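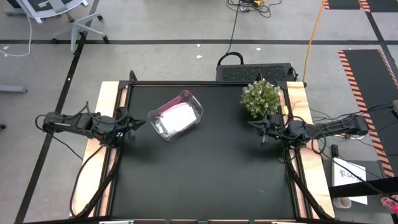 By Willa Brestel | Staff writer | December 20, 2022

Two-arm bench at Tilau gets its tune-up before the new year

The small two-arm robot cell at the Tilau workshop is getting a full round of care this month, and it is a treat to see how much of that work comes down to cables, rails and patience!

The cell is simple to look at. Two black arms face each other across a black tabletop set in a metal rail frame, and each arm ends in a gripper. The whole thing rests on a pair of light wooden planks, one paler than the other. Tilau's crew calls it the Cartwright bench, and it has been in regular use since March.

Most of the attention this time goes to the cabling. Every joint on these arms has its own servo, and every servo needs power and a signal, so the wires have to travel with the arm through its whole reach. On the bench they hang in loose loops and run out past the sides of the table. The slack is deliberate. Pull a loop too tight and the connector at the shoulder starts to work itself free after a few hundred moves (the crew found that out in the spring, over one very long afternoon). Leave too much and it can snag on the rail. The house rule is to swing each arm slowly by hand to its farthest point with the power off, watch the loops the whole way, and only then fix them down.

Next come the screws. There are 48 on the tune-up sheet, counting both arms and the frame, and each one gets checked with a hand driver. Thirteen of them were a little loose at the last service, nearly all near the wrists, where the quick back-and-forth motion does the most shaking. Those now get a dab of thread locker and a paint mark, so that a turned screw shows up at a glance.

Then the fun part: homing. Each arm is moved to a known pose, its joint readings are saved, and the grippers are opened and closed until both fingers meet in the middle. After that the arms run through a set of easy reaches with everyday things on the table. A clear plastic container with a folded white cloth or paper inside makes a good target on one side, and a little artificial plant with white flowers does the job on the other. Clear plastic is a tough one to grip cleanly because the fingers have to close on a thin rim, and leaves show right away when an arm comes in too low.

The full routine takes roughly 62 minutes when nothing needs replacing. A worn servo adds more, though the crew keeps 3 spares on the shelf and has gotten pretty quick at the swap: unplug, four screws out, new unit in, set its ID, home the joint again.

The floor gets its turn as well. Black tape lines run across the gray surface around the table, and the tune-up sheet asks for worn tape to be replaced and the surface swept before the arms are powered back on.

Tilau plans to post the sheet on its website for other small shops that look after a bench like this one, along with the wiring notes for both arms. The next service is set for March.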